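White tops, hard use

By Evdokia Karras
5 Dec 2018

Gloss white is the least forgiving finish a work table can have, and it remains the one most small studios order. Ollen, the Trirkcombe furniture workshop, sold 204 tables last year and 186 of them were white.

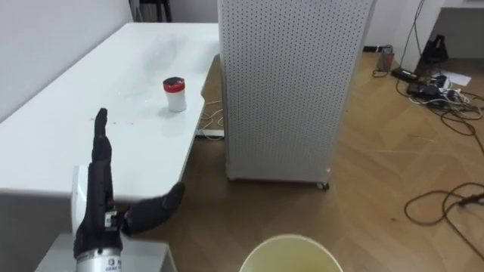
The case for white is light. A pale top returns more of it to the person working there, and small parts are easy to find against it. Gloss adds a penalty: it mirrors the overhead lamps, and every dark speck stands out between the reflections. Colour helps at the small end of the kit. A little white container would be lost on a top like this without its red screw-on lid, and the same logic applies to anything stored in clear or white plastic.

Cleaning is where most of the damage is done. Dry wiping drags grit across the finish and leaves fine scratches that later hold grey dirt. Zacharopoulos, who refinishes tops for Ollen, uses a damp cloth first and a dry one second — no powders, no scouring pads.
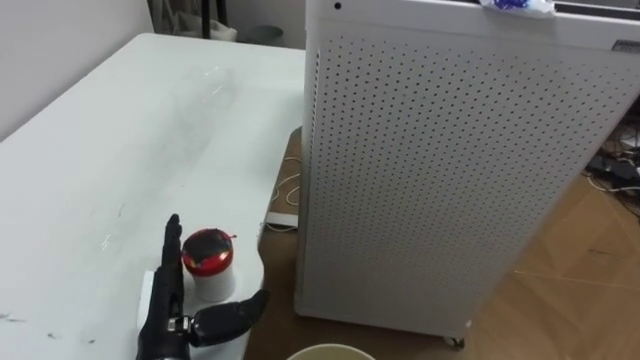
He recuts a top only when the marks can be felt with a fingernail. The job costs $300, against $921 for a new table in the Hitico range. Scuffs near the front edge come up fastest, and he treats those by hand with a fine paste, working along the length of the top.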